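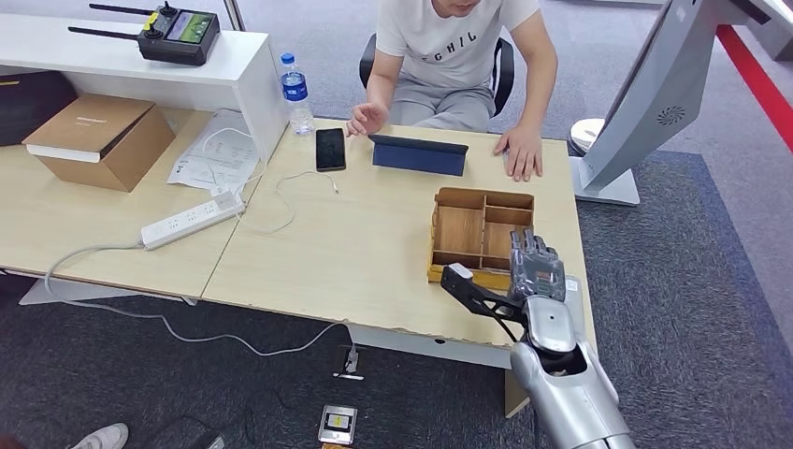 Re: [hasside-desks] Shared desk, tray and cables: what stays on top?

Date: Sun 28 July
List: hasside-desks

Dear all,

Thank you for the long message about the shared desk in room 205. I have read it two times, because it describes my own desk better than I could do it myself. I will answer between your lines, and I am sorry if the answer becomes long too. I write slowly in English and then I do not like to delete.

> We have the two desks pushed together now and for one week it looked
> very good. Then everybody put down one thing "only for today" and the
> left part is full again. Papers, a box, cables. The right part is
> better, but only where somebody is sitting.

With us it is the same. We also have one main desk, in a light wood color, and a second piece joined to it on the left. The person who sits there works on the main part, so this part gets cleaned, more or less, every evening. The left piece gets what has no place. At the moment it has the power strip, lying diagonally, then papers spread out behind it, and on top of the papers a white cable in a coil. Further to the left is a cardboard box with a white lid which does not sit closed.

I tried for a long time to solve this with a rule ("nothing on the left side after six o'clock"). The rule lasted until October and then I stopped writing it on the board. What helped more was to decide what the left side is for. In our room it is now for power and for paper, and everything else is a guest there. The box is a guest. I have told the box's owner so.

> My first question is the tray. Does anybody use a wooden tray with
> divisions on the desk and not in a drawer? I bought one from Pritmont
> and I am not sure it was a good idea. It takes a lot of room and the
> small compartments are too small for what we have.

Yes, we have a wooden one on top of the desk, to the right of the middle, with raised sides and partitions. There is one larger open section on the left and smaller ones on the right. I do not know if it is the same model as yours. Ours was already in the room when I came, and there is no label on it.

My opinion changed about it. In the first months I thought it was too big. I wanted to put it in a drawer, but then I measured and the drawer was too low for the raised sides, so it stayed. Now I would not give it away. These are the things I learned from it:

The large section should be for things that you take out and put back on the same day. We used it for storage in the beginning (old adapters, a tape measure, keys for a cabinet that we do not have anymore) and it was full in a few days. After this nobody could lay down anything in it, so things were put next to the tray, and then the tray was only an obstacle.

The small sections should each have one kind of thing. If you mix pens and screws, you will always have to search with your finger, and you will find the screw with the sharp end first.

Do not fill all the sections. I leave one of the small ones free at the end of the day. The next person then has a place for a ring, or a memory card, or whatever they have in the hand at that moment.

Put the large section on the side of the hand that is free. This sounds like a small thing. I work with the tablet in front of me and I point with my right hand, so the left is the one that rests on the desk and picks things up. With the tray on the right of the tablet, the large section is the nearest, and I reach it without standing up. A colleague who works with the left hand turns the tray around in the morning and I turn it back after lunch. We have never discussed it.

About your small compartments: you can take out one partition if it is not glued. Please test it with a soft push from below before you use any tool. In another tray, which I had at home, the partitions only sat in a groove, and I took out two and sanded the groove a little so that dust does not stay there.

> Second question: tablet. We tried a metal stand but it is heavy and
> somebody always moves it. How do you keep it upright?

We use only the cover. It is a dark blue tablet and the cover folds to make the stand. I was against this because a folding cover can slip when you touch the screen near the top. On our desk it is good enough if you touch with one finger and do not push. If your desk surface is very smooth, put a thin piece of rubber mat under the edge. I cut mine from a drawer liner.

The nice part is that the tablet can be closed and put away flat. A metal stand cannot be put away, it just goes to another place on the desk and is in the way there.

The phone lies flat next to it, on the left. I would prefer a fixed place for the phone also, but everybody has a different phone and I gave up. The water bottle stands behind the phone. I ask only that the cap is closed, and that it is never a cup. We had a cup once. The keyboard from that day is still in the recycling bag, because the recycling needs a form.

> Third: the cables!! I have no good idea for it. The strip on the floor
> is dirty and we kick it. The strip on the desk is ugly and somebody
> puts papers on it.

I can only tell you what I have tried, and it is not finished.

Strip on the floor: the same as you, we kicked it. Also you must go under the desk for every charger, and with a carpet you do not see the small things that fall down.

Strip under the desk top, with screws: I asked in the Figueroa building office and they do not allow holes in the desks. With adhesive it held for some weeks and then one side came down at night. I do not recommend it, the weight of the plugs is too much.

Strip on the desk: what we have now. It is a white one on the left piece, and its gray cable goes over the edge and down to the floor. I agree that it is ugly. But everybody finds it, and you can see when a plug is only half in. If it is on the desk, please keep the papers away from it. I move ours when I find them too close. This is the part that I still want to fix, with a simple low tray for the paper, so that it has a border and cannot travel.

For the thin charging cable I have no solution that people accept. Ours is white and makes a loop across the desk on the left of the phone. I bought clips from Arken that stick to the table edge, and they are fine, but people pull the cable out to reach further and do not put it back. The pack was 39 dollars for the large set and I would now buy the small one. If you buy clips, put one at the back of the desk and only one. With three in a line, the cable is too short for everybody and they will take it off from all of them.

The spare cables are a different problem. I coil each one and close it with a strip of fabric tape. A coil without tape opens again when you look away. The coil on our papers is there because I had not yet found a box for it, and now it works as a paper weight, so I am in no hurry.

> Last question, and then I stop. Is the desk deep enough? Ours is 700 mm
> and with the tray in the middle there is not much left for the arms.

700 mm is enough in my opinion if the tray is not directly in front of the chair. Move it to the side by the width of one hand and sit with the tablet in the center. If you have a raised shelf at the back, use it for the larger devices which you need only sometimes. We have a white shelf like this behind the desk and the remote controller sits there, the one with two antennas. When it was on the desk the antennas caught every sleeve.

What I would do in your place, in this order:

Clear the left piece completely and clean it. Put everything in one box, also the things you are sure about.

Put the power strip back first, parallel to the back edge if the cable is long enough. (Ours is diagonal again. I put it straight on Monday mornings and it does not stay.)

Put the tray, then the tablet. Sit down and reach for both with closed eyes. If you touch the edge of the tray with your elbow, it is too near.

Take things out of the box only when somebody asks for them. What is still in the box after a month can go to the storage room.

I did this last step myself with our box and I was surprised how little was asked for. It was a tape dispenser and one adapter. The rest I should now carry away, and I write it here on the list so that I will really do it.

One question from me to the others. Does somebody know a low paper tray, open on the long side, in light wood, which is not deeper than a letter sheet? Pritmont has one but it is very dark and the edge is high. I would also take a used one. I can pick it up at the Hasside office if somebody leaves it at the front desk with the word "paper" on it.

And to the person who asked last month about the noise of chair wheels: we have the carpet, so I cannot help, but I remember there was a message in the archive about felt rings. Please search for "rings", because the subject line was about something else.

With kind regards, and thank you again for the good questions,

the one from the light wood desk

PS. I forgot the pens. We keep them in the smallest section, standing does not work because the sides are not high enough, so they lie down.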